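Aus den Häusern

Neue Frühstücksecke im Haus Gellberg: Hinweise zur Nutzung der Kleingeräte

Mit Beginn des Monats steht den Bewohnerinnen und Bewohnern des Hauses Gellberg sowie den Mitarbeitenden der Geschäftsstelle eine gemeinsame Frühstücksecke zur Verfügung. Die Stiftung Tudetholm kommt damit einem Wunsch nach, der in der Hausbefragung vom vergangenen Juli mehrfach geäußert wurde. Für die Erstausstattung wurden 905 Euro aus dem laufenden Haushalt bereitgestellt; darin enthalten sind ein Toaster, eine Kaffeemaschine für einzelne Tassen, Schneidebretter sowie ein Grundbestand an Geschirr.

Die Frühstücksecke befindet sich im Erdgeschoss, Raum 29, und ist täglich von 6.30 bis 10.30 Uhr geöffnet. Eine Anmeldung ist nicht erforderlich. Gruppen, die den Raum außerhalb dieser Zeiten nutzen möchten, wenden sich bitte an die Hausverwaltung.

Für den Betrieb der Geräte gelten folgende Regelungen, um deren Beachtung wir alle Nutzerinnen und Nutzer bitten:

Toaster
Das Gerät darf nur unter Aufsicht betrieben werden. Wer Brot einlegt, bleibt bis zum Ende des Röstvorgangs im Raum. Belegte, bestrichene oder gefüllte Backwaren gehören nicht in die Schlitze — für Überbackenes steht weiterhin der Ofen in der Küche des ersten Obergeschosses bereit. Verklemmte Scheiben dürfen erst nach dem Ziehen des Netzsteckers und keinesfalls mit Besteck entfernt werden. Die Krümel werden einmal täglich nach Ende der Öffnungszeit durch den Hausdienst entleert. Wir bitten darum, den Toaster nicht zu drehen oder zu kippen, solange er noch warm ist.

Kaffeemaschine
Der Wassertank ist morgens gefüllt und kann bei Bedarf mit Leitungswasser nachgefüllt werden. Das Abtropfgitter bitte nach Gebrauch abwischen. Die Entkalkung übernimmt ausschließlich der Hausdienst. Kaffee und Tee werden bis auf Weiteres ohne Kostenbeitrag angeboten.

Schneidebretter und Geschirr
Die Holzbretter sind nicht spülmaschinengeeignet. Sie werden von Hand gespült, abgetrocknet und hochkant in das Regal gestellt. Schalen und Tassen kommen nach Gebrauch in die Spülmaschine. Geschirr aus der Frühstücksecke soll im Raum verbleiben; aus dem Bestand des Hauses Tritlow sind im vergangenen Jahr so viele Tassen auf die Zimmer gewandert, dass eine Nachbestellung notwendig wurde.

Anschlusskabel
Bei der Begehung wurde angeregt, die Leitungen der Kleingeräte künftig geordneter zu führen. Die Haustechnik wird hierzu Kabelhalter an den Tischen anbringen. Bis dahin bitten wir um Vorsicht beim Vorbeigehen, insbesondere mit Gehhilfen und Servierwagen, und darum, die Geräte nicht an der Leitung über den Tisch zu ziehen. Beschädigte Kabel oder Stecker sind umgehend zu melden; das betroffene Gerät ist bis zur Prüfung außer Betrieb zu nehmen.

Lebensmittel
Brot und Butter werden werktags gestellt. Die Lieferung erfolgt durch die Bäckerei Majimbun, die bereits das Haus Tritlow versorgt. Mitgebrachte Lebensmittel sind willkommen und im Kühlschrank mit Namen und Datum zu beschriften. Nicht gekennzeichnete Ware wird zum Wochenende entsorgt. Wer auf glutenfreies Brot angewiesen ist, teilt dies bitte der Hausverwaltung mit — für diesen Fall wird ein gesondertes Gerät beschafft, damit eine Vermischung der Krümel vermieden wird.

Ansprechperson für alle Fragen zur Frühstücksecke ist Ayodele Amadi, Bereich Hauswirtschaft. Anregungen können auch schriftlich in den Briefkasten neben dem Empfang eingeworfen werden. Die Geschäftsleitung wird nach den ersten 100 Öffnungstagen über eine Verlängerung der Zeiten sowie über eine entsprechende Einrichtung im Haus Tritlow entscheiden.

Stiftung Tudetholm, Geschäftsstelle
Stand: 2. März 2019

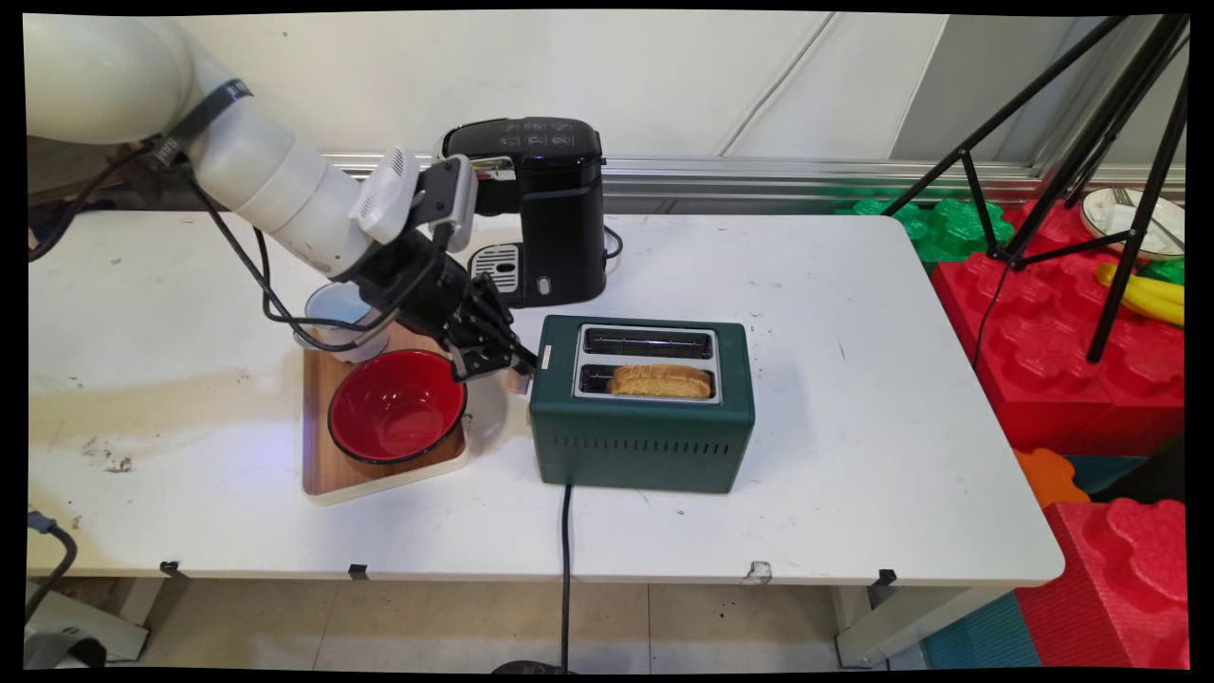 Dunkelgrüner Toaster mit einer Scheibe Brot, daneben Kaffeemaschine und Holzbrett mit roter Schale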